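Notebook, shared bench, Gevside workshop
8 February 2024

Long evening, so a long entry, sorry to whoever reads this over coffee. I finally have the wrist test box doing what I wanted in the autumn, and I'd like to get it down before I forget which screw went where.

The box is the small one Nesrin Aksoy and I drew up on the back of a Demirtaş catalog (still pinned over the vise, please leave it there!). It takes one cable-driven wrist, clamps it by the shaft, and turns the drive disks with four little servos so we can learn how the thing wants to move before we build our own. Tonight I ran the pitch axis back and forth for 2,000 cycles at low tension and then another 3,000 with the spring wound up a bit. No fraying that I could find with the loupe. The yaw cable is another story. It creeps, and by the end I was giving it 8 extra counts to bring the jaw back to center. My guess is the crimp and not the cable, but I want a second pair of eyes on it.

The other lovely thing is that the pedal works. It freezes both sides wherever they are, so you can let go of the handles, scratch your nose and come back. I had the clutch signal wired backwards for most of a week, which explains the entry before this one.

I keep coming back to how close together the tips have to work and how much thread is lying about for them to snag on. My bracket on the left side is too fat for that, and I'll turn it down before I print the next pair.

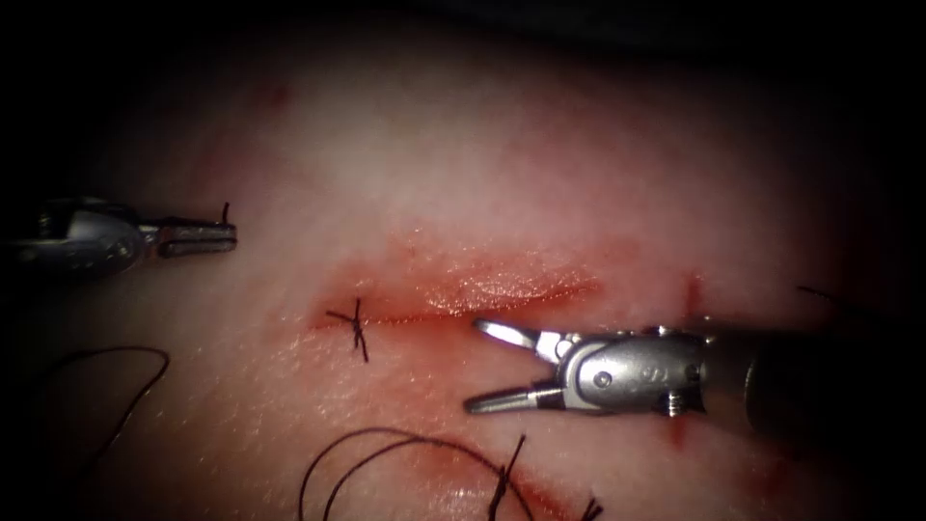
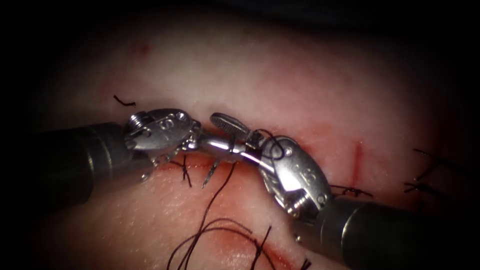

Two wrists over a cut, wide apart in the first and nearly touching at the needle in the second.

For the bench, then. The new pulleys from Cestbridge are in the blue drawer, 11 of them, and please don't mix them with the old ones because the bores are different and I can't tell them apart without calipers. Nesrin wants to try a softer spring on the grip handle, and I think she's right, my thumb is sore tonight. I'd also like to take the whole box over to the Prevutberg open bench in March if the yaw side behaves by then. Servo power is off at the strip, the laptop is charging under the shelf, and the re-crimp is mine to do next time I'm in.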